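Teaching a two-arm setup to unload a steamer — drive it remotely or move the arm by hand?
Posted by Zolanley, November 21, 2020

I'm trying to get my arms to move steamed buns from an electric steamer onto a plate. I've recorded 50 runs by remote control, and after training it still squashes buns or stops short of them! The wrist camera gets a pretty tight view too, mostly fingers and whatever is right next to the pot.
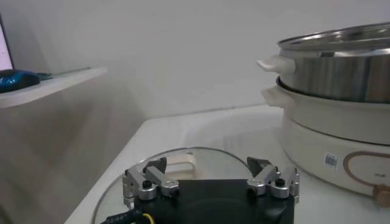

I've been changing where the plate goes between runs — maybe too much? Would guiding the arm by hand work better?

khumalo_23
Stick with remote control for this one. When you push the arm by hand, your own hands and sleeves end up in the camera views, and the policy learns from that. I'd slow way down over the basket, and toss any run where you hesitated. My first 16 were junk and dropping them helped a lot.
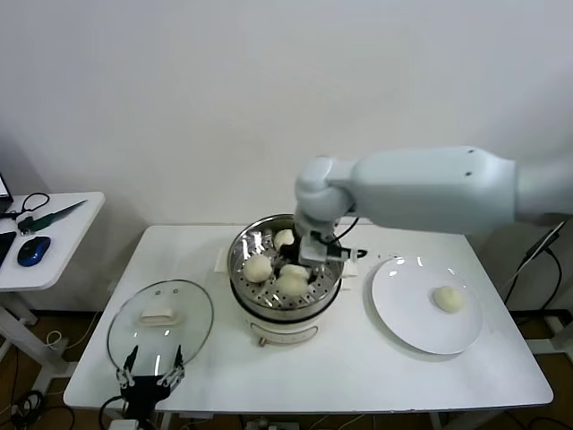 Page 1 of 2

Also leave the plate in one spot till it can pick reliably, then start moving it.

Ondis
just record more. i did 700 for folding towels and it was fine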